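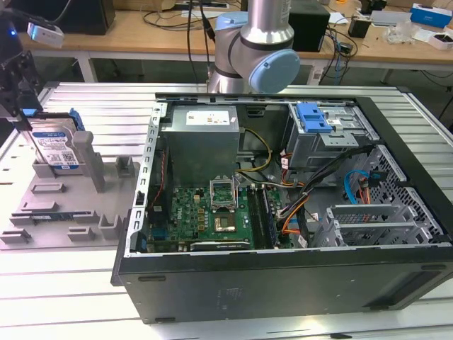
**Random shutdowns under load, Gridik office desktop**

**piswood_tech** — Thu 9 November
Machine powers off under load, no blue screen, nothing in the event log except the unexpected shutdown entry. Idles fine for days. Memory test passed 3 times. I'm leaning toward the power supply. Anyone disagree before I order one?

**novell_refugee**
Check the heatsink mounting first. Instant power-off with no log entry is typical of a thermal trip. What temperature does the firmware report?

**piswood_tech**
Climbs to around 90 and then it's gone. Fresh paste in July.

**ohmslaw7**
Then it isn't the supply. Sagging rails usually give you a reboot, not a clean off.

**novell_refugee**
> usually give you a reboot

Depends on the board. I've had 3 units with bad capacitors that shut off and stayed off. Still, with that reading I'd do the cooler first.

**myklebust_it**
Disagree with ordering anything yet. Swap in a known good supply for an afternoon and run the same load. Also look at the socket pins under a bright light while the cooler is off — a bent one can cause stranger faults than this.

**ohmslaw7**
A swap proves nothing if the cooler is crooked. One change at a time.

**piswood_tech**
Fine. Remount first, then the swap. Which paste pattern do people use on the older sockets?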